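Open day at the Jadano works, or how I learned to love a biscuit tin

The Jadano open day happens every January, at the precise point in summer when a sensible person would be at the beach. I went because my neighbour had a spare ticket and because I have never knowingly refused a free sausage.

Jadano makes tins. Biscuit tins, tea tins, those flat ones that mints come in and that every shed in Australia uses for screws. The factory sits at the far end of the Grundeo industrial estate, past the tile warehouse and a roundabout with no apparent purpose. Parking was on the grass. The grass had opinions about my hatchback.

We were handed earplugs and a hi-vis vest in one size, which was somebody else's. Our guide explained that the place runs 365 days a year, Christmas included, and said it with the pride of a man who has never been rostered on for Christmas.

The press shop is the reason to go. Flat printed sheet goes in one end looking like wallpaper, and lids come out the other at a rate my eyes gave up on. One line was doing a run of shortbread tins with a Highland stag on them. Seeing 1,000 identical stags go past at head height does something to you. By the second lap I felt judged.

After the presses you file through the rest of the building towards the tearoom, slowly, behind whoever has brought a pram.

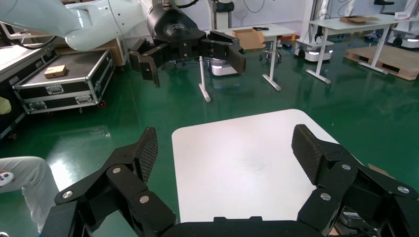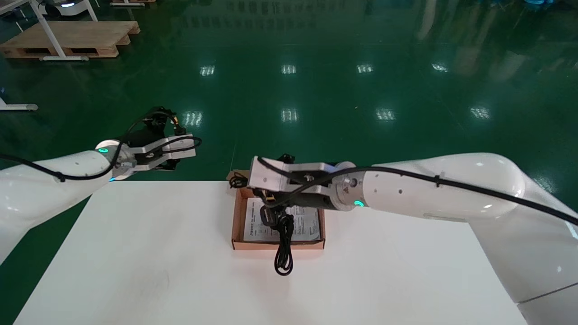
The tearoom doubles as the museum. There's a wall of tins going back to the first year of business, 127 of them behind glass, each with a typed card. The cards are the best writing I've read all year. "Toffee. Hinge disappointing." "Cocoa. Returned by customer." My favourite was a squat green thing made for Kocabaş, a coffee importer, with the name spelt wrong on the lid and right on the base. Apparently they took the whole order anyway and never mentioned it.

Next to it was the Stikow tin, a tobacco tin so hard to open that the card gives instructions. I'd have bought one on the spot.

The gift shop, sadly, sells mugs. Ceramic ones. I asked about tins and was told they'd have to be ordered through the trade desk, minimum quantity 119, and I'm ashamed to say I did some mental arithmetic about the shed.

The sausage was good. Onions extra, sauce in a bottle that had been sitting in the sun since nine. Wear closed shoes or they'll lend you a pair, and I saw the pair.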